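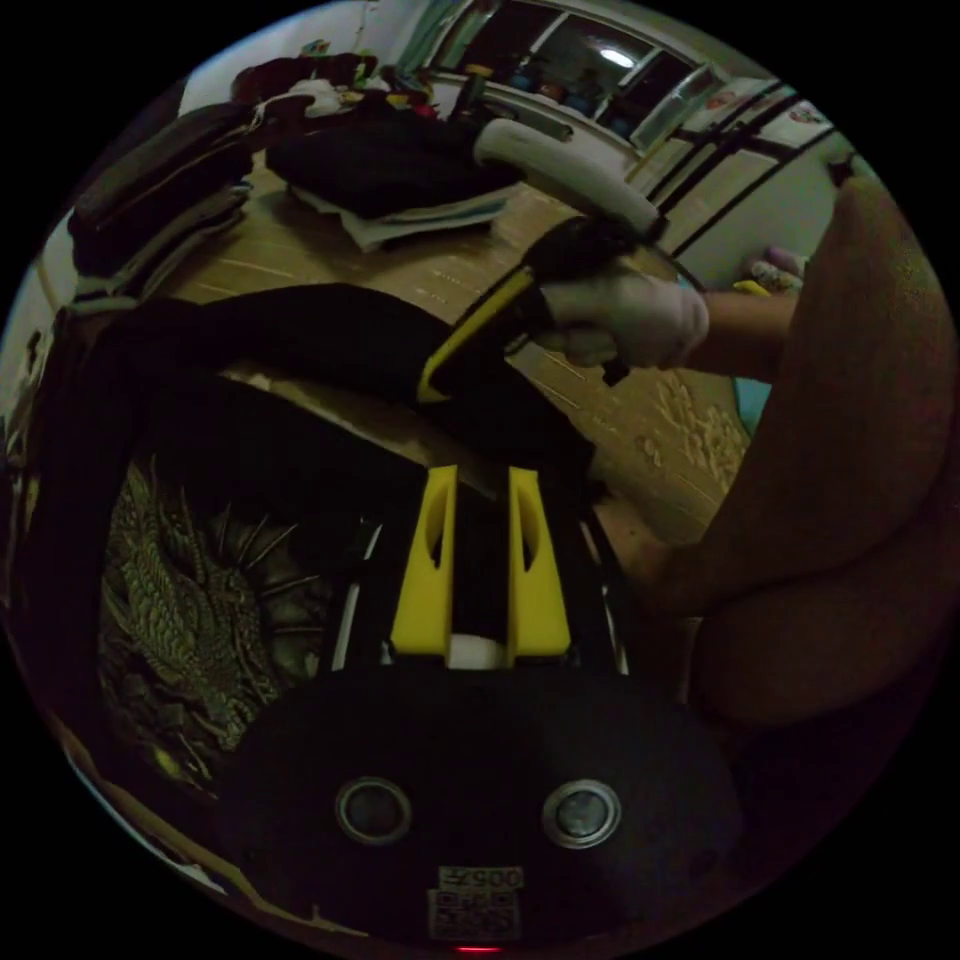

Reading time: 2 minutes

Room check, guest bedroom, Nilmont house, unit 12
Checked by: Athina Nikolaidis
Date: 31 January 2022
Sheet no. 2714

Mark each line OK, FIX or N/A. Comments go under the line, in ink. Édgar Londoño gets the copy and signs off the FIX items.

FLOOR

1. Floorboards sound, no raised edges — OK
2. Walkway from bed to door clear — FIX
Clothes are sorted on the floor in this room. Fine while someone is doing it, but the heap has to be off the walkway before lights out.
3. Bedding stacked low and stable — OK
Leave it on the right side. It was under the window last time and got damp.

ELECTRICAL

4. Power strip fixed to wall — OK
5. Cables kept off the floor — FIX
They hang down from the strip. Clip them to the wall. Édgar has the Hurkero clips in the hall drawer, the small ones are enough.
6. Nothing soft pushed up against the strip — FIX
See photo. Keep the cushion or mattress lower or move it along the wall.
7. Fan stands level, grille on tight — OK
Grille screws checked by hand. Fan to be switched off at the wall when the room is empty.
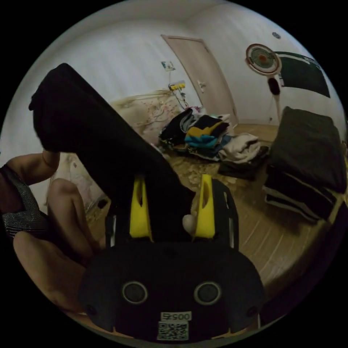 Items 2, 4, 5 and 6: clothes on the floor, power strip with cables hanging, floral cushion or mattress against the wall.

DOOR AND WINDOW

8. Door opens fully — OK
Handle a bit stiff. Not a FIX yet.
9. Window opens and locks — OK
10. Sill clear — FIX
See under furniture.

FURNITURE AND STORAGE

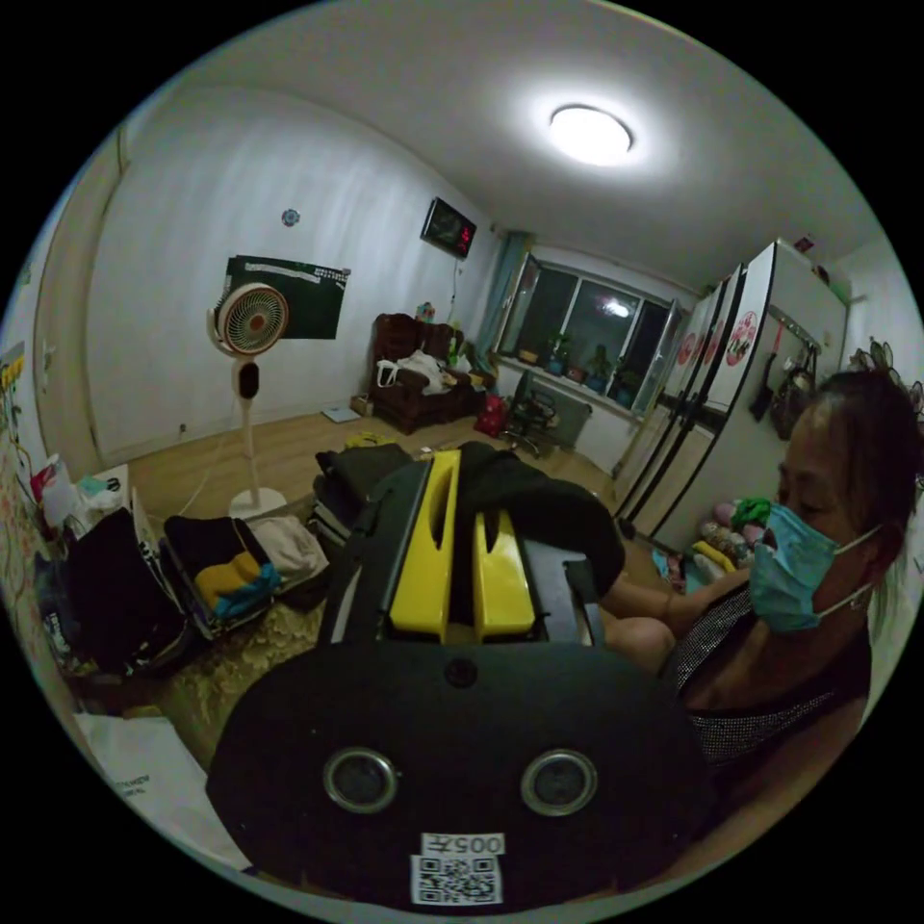
Storage is the weak part of this room and it was the weak part on the last sheet too. The wardrobe was moved in January and I can't find a record of the wall bracket being put back. It is a tall one with mirrored doors, so I want the bracket seen to first, ahead of anything else on this page. The stuffed toys at the foot of it need a box, or you end up stepping on them to get at the doors. The three potted plants on the windowsill can go to the kitchen, which clears item 10. Floor scale by the armchair: slide it under the chair at night.

11. Wardrobe fixed to wall — FIX, first
Use the Gkikas bracket, part 191. Two screws into the stud, not the plaster.
12. Bags hung on wardrobe are light — OK
Leave them light. Coats go in the hall.
13. Armchair free for sitting — FIX
14. Open suitcase out of the walkway — FIX
Close it and stand it up when packing stops for the day.

OTHER

15. Ceiling light works — OK
16. Smoke alarm in hall tested — OK
Worutov unit, new battery in January.

Recheck FIX items after the bracket is in. Athina to keep the original sheet, copy to Édgar.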